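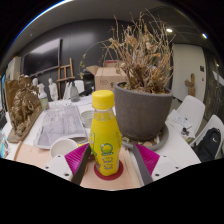
Photo: Irina Furtună / Taltudora

Guda hand-held gripper, kit version

A two-jaw gripper tool for home and shared workshop builds. The jaws carry ribbed magenta inserts and close on bottles, cups and other round things. White side plates screw on from the outside and come off with one driver.

In the box: 2 jaws, 2 ribbed inserts, 2 dark gray contact strips, 38 screws, printed guide
Build time: one evening
Camera: not included — the mount is
Part no.: 1364

Spare inserts are sold in pairs. Returns within 30 days, unbuilt kits only. Next batch ships in October.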